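Household Economics: Notes for Unit 6
Durable Goods, Repair and Replacement

Instructor: Kha Âu

Purpose of the unit

Earlier units treated household spending as if everything bought in a period were used up in that period. Many purchases do not fit this pattern. A coat, a stove or a pair of shoes provides services over several seasons, and the household must decide when to buy, when to repair and when to replace. Students should read these notes before the discussion section and bring the Pratano worksheet.

Key terms

Service flow: the benefit a household receives from a durable good in each period.
User cost: the loss in value over a period, plus the interest forgone on the money tied up in the good, plus upkeep.
Replacement age: the age at which a household gives up one unit and buys another.

A worked case

Suppose a household spends 200 dollars on footwear at the start of the year. At the end of the year, the same items could be sold for 172 dollars. The loss in value is 28 dollars. If upkeep costs 14 dollars, the user cost before interest is 42 dollars. The amount recorded in a spending diary, however, is the full 200 dollars plus upkeep. A survey that records only purchases will overstate consumption in the year of purchase and understate it in later years.

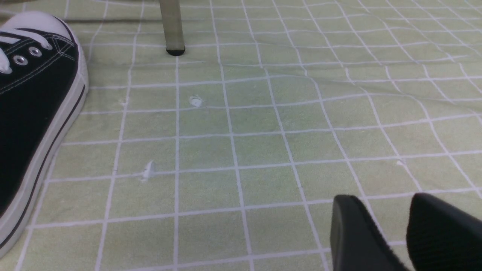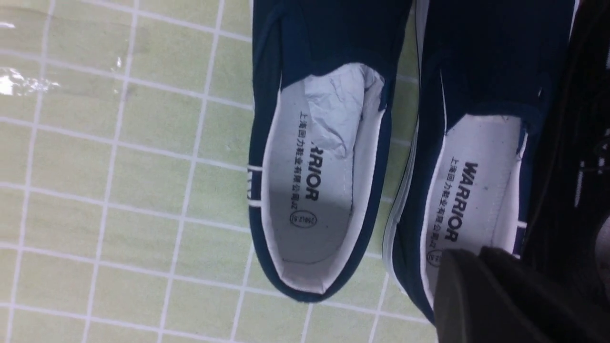
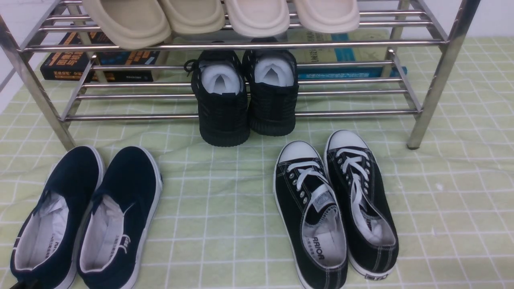
The gap between spending and consumption matters most when households are compared over a short period. Two families with the same standard of living may report very different totals if one of them bought durables in March and the other did not. Averaging over many households reduces the problem for group means, but it does not remove it from measures of inequality.

Repair or replace

A household will repair a good when the cost of repair is lower than the value of the added service it expects to receive, and when no replacement offers a better return on the same money. Households short of cash may repair beyond this point. Students should be able to explain why a borrowing limit raises the replacement age.

Assignment

Complete Part B of the worksheet using the Nodau household table. State all assumptions, including the interest rate. Answers are due on 14 October 2024 at the start of class.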